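I cut factual television for a living, mostly one-hour documentaries with a lot of old footage in them, and for the last three months I have been logging everything in Vusach. It is a desktop program for cataloging archive clips, made by a small company called Laitinen. This review covers the standard single-seat version on a four-year-old laptop. I paid for it myself.

## What it is for

Anyone who has worked on an archive-heavy film knows the spreadsheet. It has a row for each clip, with the source, the tape number, the in and out points, the rights status and a column of notes that only one person understands. Ours for the last project, a film about the closing of the Amurmont shipyard, ran to 281 rows and had been edited by so many people that two of the columns contradicted each other.

Vusach replaces that spreadsheet. You point it at a folder, it makes low-resolution copies, and you log against the picture. Each clip gets a record for rights, restrictions and contact details. When the edit is done, you feed it the timeline and it tells you which clips are in the cut, for how many seconds, and what is still not cleared.

## Setting up

Installation took 15 minutes. Building the copies took most of a Tuesday, and the laptop was not much use for anything else during that time. You can set it to run overnight, and I would do that from the start.

The import from a spreadsheet is good. It asked me to match my columns to its fields and flagged 16 rows where the timecode was in the wrong format. I fixed those by hand. Dates are a weaker point. It will not accept "spring" or "early eighties" as a date, and a lot of local news tape is labeled that way. I ended up putting those in the notes field, so they don't sort.

## Logging

Most of your hours will go here, and it is the best part of the program. The keyboard shortcuts are the same ones I use in the edit. You mark a section, type a line, hit return, and it moves on. I got through a reel of regional news rushes in a morning that would have taken me a full day before.

Search is fast and forgiving with spelling. You can search the notes, the transcript and the rights fields at once, or limit it to one. The transcripts themselves are average. They are fine on studio presenters and poor on anyone interviewed outdoors in wind.

Stills sit in the same bins as the moving footage, with the same fields. I didn't expect to use that much, but it saved keeping a second list for photographs and title backgrounds.

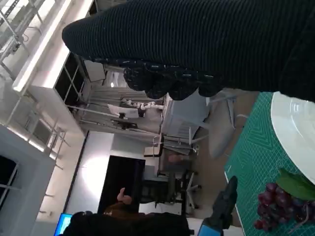 ## Rights tracking

The rights page shows each clip in the cut as cleared, pending or refused, and totals the seconds by supplier. Meriem Ait Brahim, our archive producer, used this to go back to one library and renegotiate a minimum charge before we locked the picture. She had the number on the call with them instead of a day later.

Two things need work. There is no way to record that a license covers one territory and not another, except as free text. And if you replace a clip in the timeline with a longer version of the same clip, Vusach treats it as new and marks it pending. You have to link the two yourself.

## Sharing

The single-seat version lets you export a read-only copy for other people. Lies Peeters, who directed the film, opened hers on a tablet and could play clips and leave comments, but the comments came back to me as a text file. To get them attached to the clips you need the team version, and the price goes up quite a bit.

I also tried Trellulau, which does a similar job in a browser. Sharing is much easier there and the comments work properly. Logging is slower, though, and it needs a decent connection all day. In the basement where I was viewing tapes it was no good to me.

## Support

I wrote to Laitinen twice. The question about timecode got a clear answer the same afternoon. The one about territories got a polite note saying it was on their list.

## Who should buy it

If you work alone or with one archive producer, and your film has more than an hour or two of bought-in footage, Vusach is worth the money. For a bigger team I would look at the team version and Trellulau side by side - the trial on both is long enough to log a few reels. I have renewed mine for the next film, and I am still hoping for that territory field.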